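The blanket question

Davley, 7 May 2018

Start with the blankets, says Sânziana Ene. Always the blankets. Sheets are easy, sheets have corners. It's the top layer that beats people.

She has 29 of them in the back bedroom at Trargate Road, most on open shelves, a few over the banister waiting for a dry day. Wool, cotton, one horrible nylon thing in orange that came from an aunt and can't be got rid of while the aunt is alive. She folds for a living, more or less. Linen cupboards, guest rooms, the odd small hotel. Two days a house, usually. Sometimes it's only the one cupboard and she's home for lunch.

I went because mine were a disgrace. Stuffed in a bag under the stairs, smelling of shoes.

First lesson, shake it. Out of the window if you've got one that opens wide enough. Then lay it on the bed, flat, and walk round. Don't pull from one end, the ribs go wonky and you'll be chasing the edge all afternoon. Pale ones show every crease, she says, and every biscuit. She's fond of them anyway.

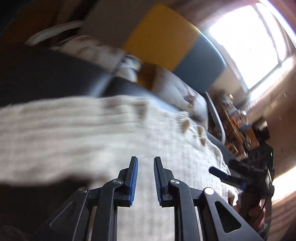 Then thirds. Long side in, other long side over, smooth with the forearm and not the fingers. Fingers leave dents. Mine left dents. Sânziana undid it without a word and I did it agian, slower.

A ribbed weave wants to be folded along the rib. Go across and it springs back up at you like a bad sandwich. Wavy borders are worse – tuck them inside, fold side facing out, and the shelf looks calm even if the middle of the pile is chaos. Mostly it is.

Cosmin Munteanu, her business partner, disagrees with nearly all of this. He rolls. Tight, from the foot end, tied with tape. He did a holiday let in Irnach in February, nine beds, all rolled, and the owner rang to say guests thought they were bolsters and slept on them. He still rolls.

They do agree on bedspreads. Dark one underneath, light blanket on top, pushed back a bit so both show. Never tucked in. "It's a bed, not a parcel," says Cosmin, and goes off to find the kettle.

What about washing? Less than you think. Air it, brush it, spot clean with cool water and hardly any soap. Ene and Munteanu charge £191 for a full cupboard, washing not included, and they're booked up untill the summer.

My bag under the stairs has gone. The blankets are on a shelf now, thirds, fold side out. One of them still smells of shoes.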